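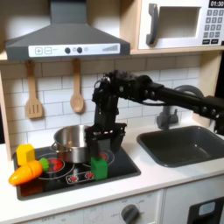
Search the newsletter
Type and press enter

The Gatorstead chili supper is back on for January, and the rules have been rewritten again. Last year's sheet ran to one page. This one runs to 6, and four of those concern beans.

Beans are now allowed in the Open class and banned in the Traditional class. In the Family class they are "left to conscience," a phrase we owe to Doğukan Toprak, who drafted the new wording and has stopped answering his phone after supper. Anyone wishing to argue may do so in writing. Last year 17 people did, one of them in verse.

We sold 865 bowls last time and ran out of cornbread before the judging started. The bakery on Mabaso Street has promised more, though it promised more last year too. Bring crackers.

Entries close Tuesday at noon. The hall has 67 outlets, of which a fair number work, so please say on your form whether you need one for a slow cooker. Extension cords should have your name on them. We still have three from the last supper, plus a ladle that two households have claimed with equal force.

Doors open at five. Parking is behind the hall, in the mud.

Recent items
Nolis Road sidewalk, part four
Lost and found: mostly gloves
Ondum Choir seeks a second tenor
Piano for sale, buyer must have stairs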